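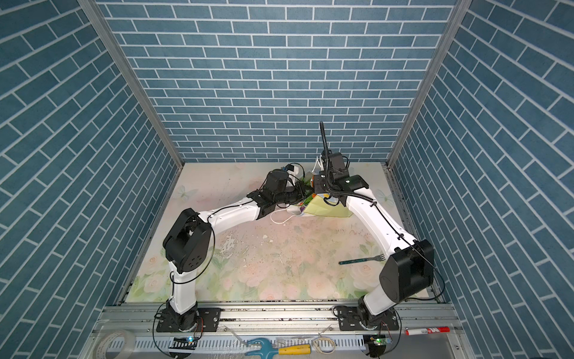 Two robot arms over a floral-patterned floor.

Canister stoves in cold weather: a conversation with Soledad Quintero

Soledad Quintero has worked on small gas stoves for most of her career and now looks after burner and valve design at Totlow. Her current product is the Kestau, a regulated stove that screws directly onto a standard threaded canister. We talked in November, which is when she gets most of her mail about stoves that have stopped working.

The complaint usually takes the same form. A camper reports that the stove ran well in the evening and would barely simmer water at breakfast, with fuel still moving around in the canister. The camper suspects a blocked jet. Quintero says the jet is seldom at fault.

"The fuel is a liquid under its own vapor pressure," she said. "When you open the valve, some of the liquid boils off and that vapor is what you burn. Boiling takes heat, and the heat comes out of the remaining liquid and the metal. So the canister is always colder than the air while you are cooking. People read the air temperature and think they have a margin that they don't have."

The blend matters as well. Most canisters hold some mixture of propane, isobutane and ordinary butane. Propane has the highest vapor pressure of the three and leaves the canister faster than its share of the mix, so the liquid left near the end is richer in butane than the label suggests. Ordinary butane stops boiling at sea level just under the freezing point of water.

"A half-used canister is a different fuel from a full one," Quintero said. "If I am going out in the cold, the partial cans stay home. I use them up in summer."

She also prefers larger canisters in winter, even for one person. A 100-gram canister has little liquid in it and chills quickly. A bigger one cools more slowly for the same burn, and it has more surface in contact with the air.

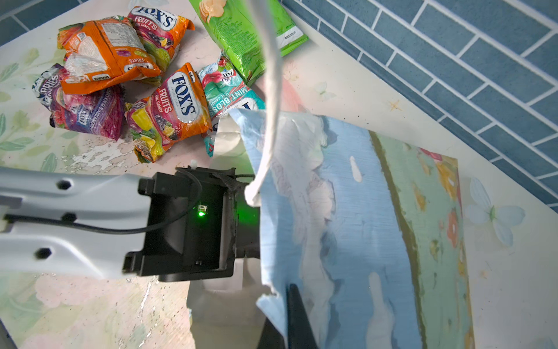 Her next point was about regulators, where she thinks buyers expect too much. A regulator holds the pressure at the jet steady while the pressure in the canister falls. The Kestau uses a diaphragm type that was first drawn up for an earlier burner, the Delacroix, and then made smaller. It keeps the flame even through most of the canister, and it makes the valve less touchy at the low end.

"What it can't do is make pressure," she said. "Once the canister drops under the set point, the regulator is wide open and you have a plain needle valve again. I have had people tell me a regulated stove works ten degrees colder. On the same fuel, at the very bottom, I would not promise them one degree."

For bench work she uses Clendix, a test kit that logs canister weight and skin temperature together. A normal run is a boil, a pause of five minutes, and another boil, repeated until the flame fails. She does seven runs on each blend and throws out none of them – if one looks odd, she writes down why it might be odd and leaves it in the table.

Asked what a camper should do with a weak flame, she gave a short list. Set the canister in a shallow dish of cool water, above freezing, and refresh the water when it starts to skin over. Put a piece of foam between the canister and the snow. Keep the canister in the sleeping bag overnight, with the stove removed and the cap on.

"Water from the tap is fine. Hot water is not. The canister should never feel hot to your hand."

She was firmer on windscreens. A screen wrapped all the way around a top-mounted stove sends burner heat down onto the canister, and the pressure can rise well past what the thing was made for. She will accept a screen on the windward side only, with the canister checked by hand every few minutes. For exposed sites she would sooner see a remote stove, with the canister on a hose and outside the screen. 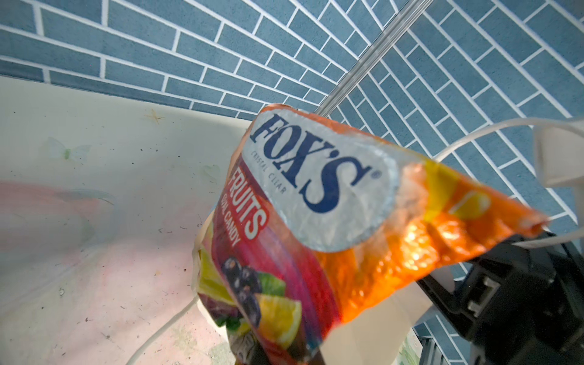 CARE AND STORAGE

Quintero inspects the O-ring on the stove before each trip and replaces it if it looks flat or cracked. Grit in the threads is the other common cause of leaks. She cleans them with a dry brush and uses no oil.

"Hand tight, then stop," she said. "If you can smell gas after that, take it off outdoors and look at the seal. More force just cuts the ring."

Canisters should be stored upright, capped, away from heaters and out of parked cars. To judge what is left, she weighs each one on a kitchen scale when new and writes the figure on the base in marker. Floating the canister in a pot works too, though the marks differ by brand and a dented can will sit crooked.

The Kestau's jet can be removed with a small wrench. She advises against poking it with wire – the hole is easily enlarged, and the flame turns yellow and sooty afterward. A soak in alcohol and a blast of clean air will clear most of what gets in there.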